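Equipment plan for the Hillside workroom: where we are with the second arm

Good news to start with! The purchase request for a second tabletop arm at Hillside has gone through its first reading, and we have been asked to come back with a fuller budget in the next cycle. We are very pleased. Plenty of you wrote in after the last issue asking what the money is for, so this item goes through the plan as it stands on 29 July 2025.

The arm is the part everybody gets excited about (us included), but it's only one line in the request. The rest is fingers, cables, a table, spare wrist parts and a lot of kitchenware, and those small lines are where our first budget went wrong.

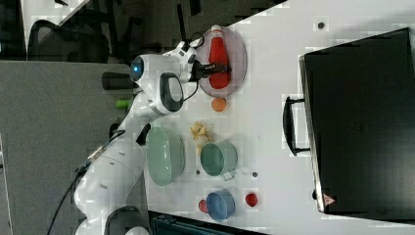
Consumables and props now have their own line, set at $3,000 for the year. Last time we tucked them under "miscellaneous" and the line was used up well before spring. Kitchen pickup tasks need variety, and variety gets used hard. A bottle lying on a plate asks something quite different of the fingers than a little orange ball does, and a mug on its side is different again, so we want enough pieces to keep changing the layout without raiding the break room. Plastic is fine for nearly all of it. We also want duplicates of anything we test with often, bought in the same order so the sizes match.

Next up is the gripper question, which took most of our July planning meeting. The Plorkport office has offered to share an order for fingers with us, and we would love to say yes. One combined order means one shipping charge and a common stock of spares, and it would let the two sites swap tasks without refitting anything. Mogensen, who would be handling the order, quoted 8 weeks for delivery, so we would have to commit early.

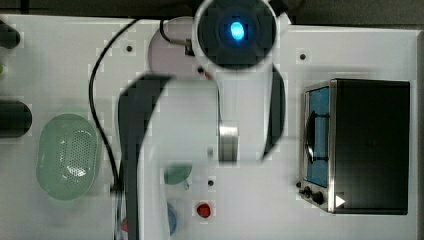

Will we have to replace the table as well?
We plan to keep the current one and buy a second of the same size. The hole pattern suits our clamps, and a matching table lets us copy a layout from one station to the other with very little measuring.

Service is the other big line. We looked at paying per visit and at a yearly contract through Ireck, and the contract came out ahead once we counted more than 7 call-outs in the past year. It runs 12 months and covers labor and travel. Parts are extra, so we have added a modest reserve for those - enough for a wrist cable and a set of fingers, with a bit left over.

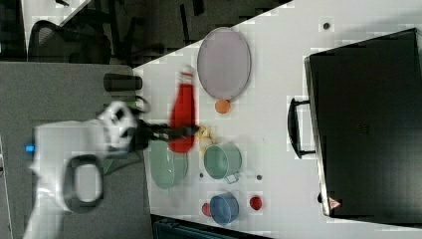 The reserve stays in the budget even if the contract price moves. We would sooner push the second table back a quarter than have an arm sitting idle over a cable. Training time is in there too, as staff hours, and we have asked for two people per station so that vacations don't stop the work.

If your group hopes to use the new station, please send us your task list and any odd-shaped objects you would like added to the props order. Wish lists are very welcome - the stranger the better!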